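The lead tester at Resteo didn't want to start with the good runs. "Everybody shows you those," she told me over a very strong coffee. Fine by me – I'd come about the February fault!

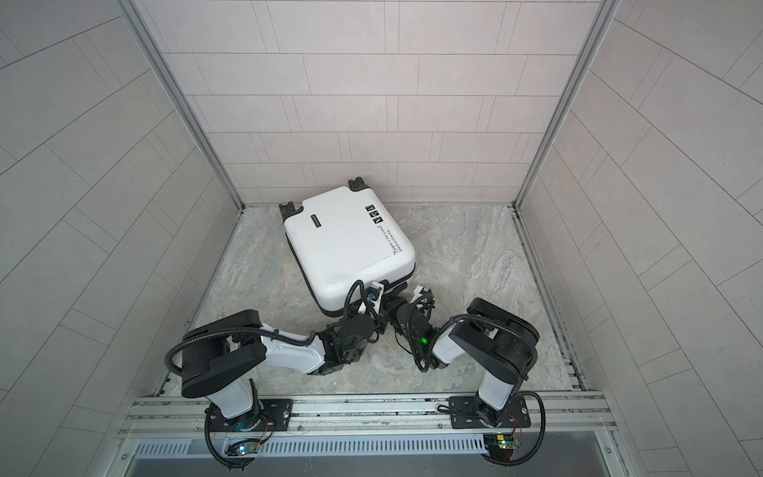 Suitcases and sacks are the daily work.
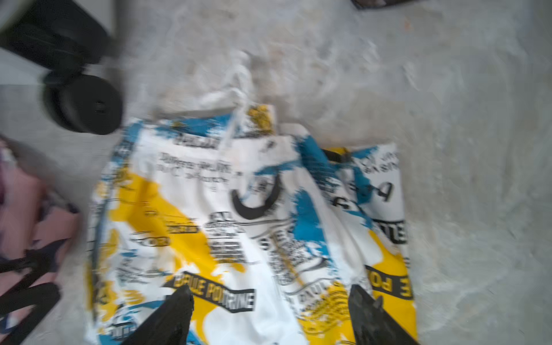
The grippers are meant to let go when the force limit trips. One evening they didn't. "We hit stop and the arm froze, but it froze squeezing," she said. It was run 541 of a planned 1,000, on the Majimbun controller, and a colleague had 2 fingers caught (bruised, thankfully, and no worse).

So what was it? A bad setting, she says. After an update the release force had gone back to 100 percent. "I read that log three times. I felt sick."

Now every update gets a pinch test on a foam block before anyone reaches in. She still wants a manual release on each gripper, and she's waiting on the parts.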